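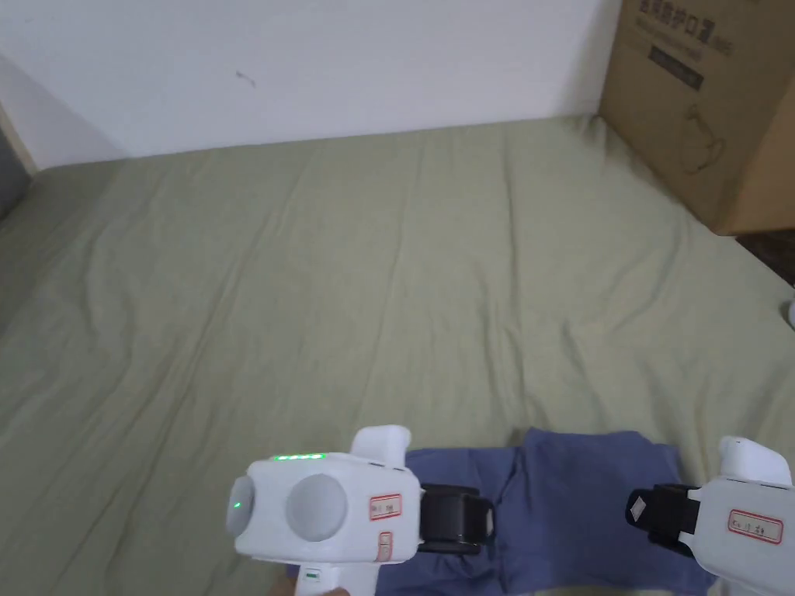

Hand-held grippers for folding clothes: change the fingers or change the camera?

Glykeria Papadakis
Asked October 2022, in Grippers and Arms

Hi all, long-time reader, first proper question. I'm trying out a pair of Plidard hand-held grippers to record cloth folding, which will eventually (fingers crossed!) be used to train a two-arm setup we've got in the Wisbridge workshop. I'm doing everything on a bed because that's where people fold clothes in my house, and I wanted the soft surface.

Big stuff is lovely. Pinch a corner in each hand, lift, pull it straight, lay it down. I could do it all afternoon, and my wrists only start moaning on the heavy cotton.
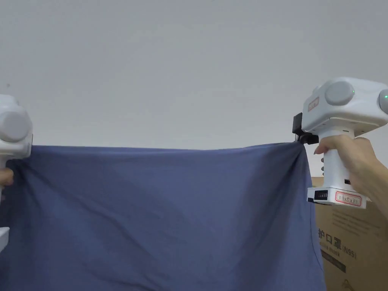 Pulling the top edge straight, one gripper at each corner.

T-shirts are where I come unstuck. When the shirt is lying flat I can't get just the top layer. The fingers either skid over it or grab both layers plus a bit of the sheet underneath. I did 40 tries at one sleeve and had 17 I'd be happy to keep, sorry, no, that was the hem, the sleeve was worse. I've stopped writing it down.

I can't decide whether I need the Stiltus finger set, which is thinner at the tip, or whether the fingers are fine and I need a better view. The camera on the gripper is very wide, so I get the whole headboard and half the room along with the thing I'm picking up, and once there's a lump of fabric between the fingers I can't see much of what the lower layer is up to.

Has anyone used both? I can afford one or the other before November.

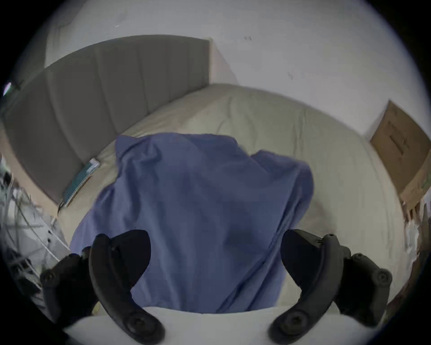 Replies

threadbare_tom

Fingers first, definitely. I had the standard Plidard ones for most of a year and swapped to Stiltus in the spring, and picking up a single layer went from a daily argument to something I hardly think about. They do mark easily, and the screws that come with them are rubbish, so use your old ones if they fit (mine did, after a bit of filing).

Before you spend anything though, try this. Come in with the fingers nearly closed, press down lightly a little way in from the edge, and slide towards the edge as you close. You want a small ridge to come up between the tips. If you come in wide open on a soft mattress the whole lot sinks and you'll scoop up everything. Try it on a table too, just to see how much of your trouble is the bed. I bet it's plenty.

Leave the camera wide. I went narrower once and hated it. The tracking kept getting lost whenever I was close to the cloth, and I had to bin 118 recordings. I'm still cross about that.

Soler_user_2

just get a suction one

marrowfat

Suction on a T-shirt? Good luck, it'll pull air straight through the knit.

I agree with Tom on the technique but not so much on the fingers. I've got both sets and for sleeves I can't say I notice a difference. For hems, yes, the thin tips win. What helped me more was slowing down. My first 200 recordings were at the speed I'd fold my own washing, and on playback the grab was over in a couple of images, so I couldn't tell which ones were clean.

Also have a look at how hard you're squeezing. On mine the trigger is quite sharp near the end and I was snapping it shut without realising. There's a setting for that in the Soler controller software if you use it, under the grip page, called soft close or something like it.

Glykeria Papadakis

Thank you both (and er, thanks, Soler_user_2). I've just had a go with the fingers nearly closed and the little ridge thing does work on the hem! Sleeves still hit and miss. I'll clear the kitchen table tonight and try there before ordering the Stiltus ones. Tom, which size of screw did you have to file, the long or the short?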